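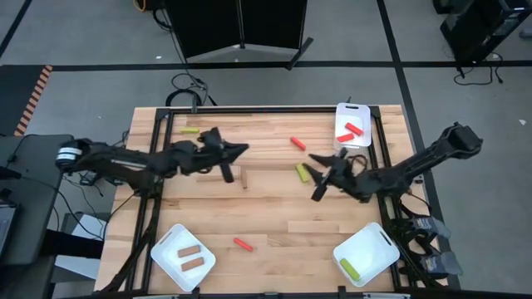 Small blocks and white trays on a wooden tabletop.

I canceled my Plurkel subscription this week. I had paid for it since September and opened it seven times. The budget app cost more than the takeout it was meant to stop me from buying.
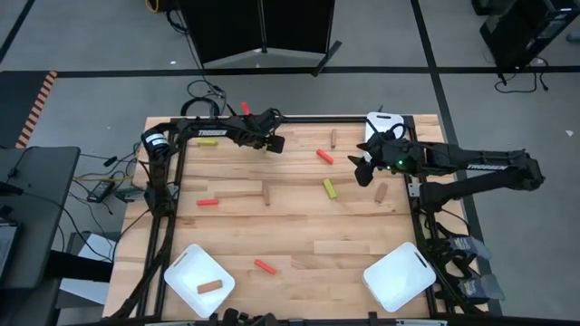
Kobzar

Now I use a paper notebook and write down every purchase before bed. Groceries came to 384 so far this month - higher than I guessed. Rent is still 900, so there's room. I want 3,000 in savings before I move to Stoton, and I'll post the totals again when the lease is up.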